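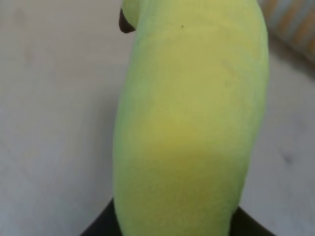
Tidy-up trial operators, Itville. Grisura seeks 2 part-time operators to test whether a gripper arm can clear a table of toys and small ornaments without help. It cannot yet do so reliably. Duties: reset the table, log each attempt, mark drops and missed grasps. Over 3928 attempts are planned, in shifts of 39. Soft items — plush toys especially — are the current priority. 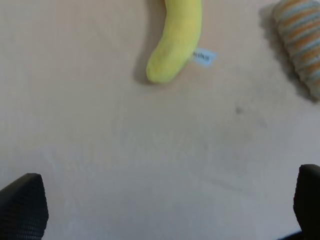 Eugénie Chevalier adds that folding cloth was harder for her to score than picking up toys, and that applicants should expect slow days.

No coding required. Apply to Corentin Bodin, Joly building, by the end of April.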